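A survey of small shops and the pandemic slowdown, Altmont
Project report, Saturday, April 3, 2021

## Background

Our group wanted to know how small shops in Altmont got through the first year of the coronavirus. Most news reports cover large companies and the stock market. We looked at stores with fewer than 13 workers, in the Zurnach Street shopping area and the streets behind it. 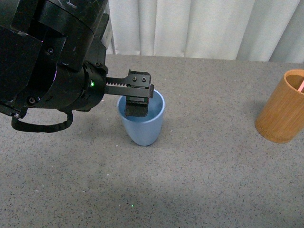

We sent a short form to owners in March and asked about sales, hours, rent and suppliers. We got 181 replies from 429 forms. Some were only partly filled in, and we kept those if the sales question was answered.

## Method

1. We sorted the replies into food, clothing, services and other.
2. We compared each owner's own estimate of sales before and after the first closing order. We did not ask to see accounts.
3. We called 21 owners for longer talks, mostly in the evening after closing time.

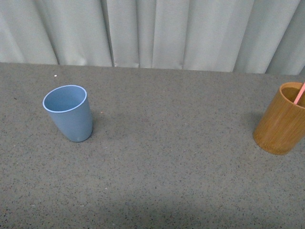

## Results

Food stores did best. Many sold more than before, but they also paid more for stock and delivery. Clothing stores did worst, and several owners had spring goods from last year still in boxes. Hair salons and repair shops lost most of their income during the closing and got part of it back over the summer.

Galora, a housewares store, moved its orders to the phone and kept all its staff. Nautiyal, a tailoring shop, cut its hours to four days a week and has stayed on that schedule.
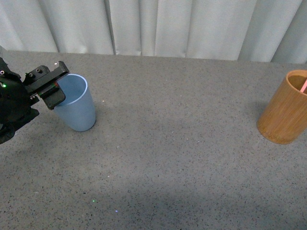

Rent was the most common worry in the phone talks. Owners with a landlord who agreed to late payment were less likely to borrow. Supply delays came second, mainly for imported goods.

## Limits

Shops that had already shut for good could not answer, so our results probably make things look better than they were. The sales numbers are estimates from memory. We would also change question six, which asked about loans and grants together and was hard to sort afterward.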